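February
Przemysław Kurek, Damian Kaczorowski

3. Surface Wear of Oiled and Lacquered Boards

Two finishes were compared, Henham oil and Zukard lacquer. Each board was rubbed with a felt pad under constant load for 1232 cycles. Gloss was read at 60 degrees before and after the run, along the grain only. The oiled boards lost more gloss. The lacquer changed little but scratched at the seams.

Light wood with narrow seams reflects overhead light unevenly, so readings were taken mid-board.
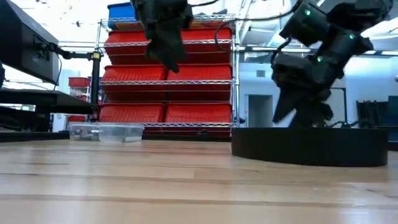

4. Remaining Work

Repeat with Kekana wax.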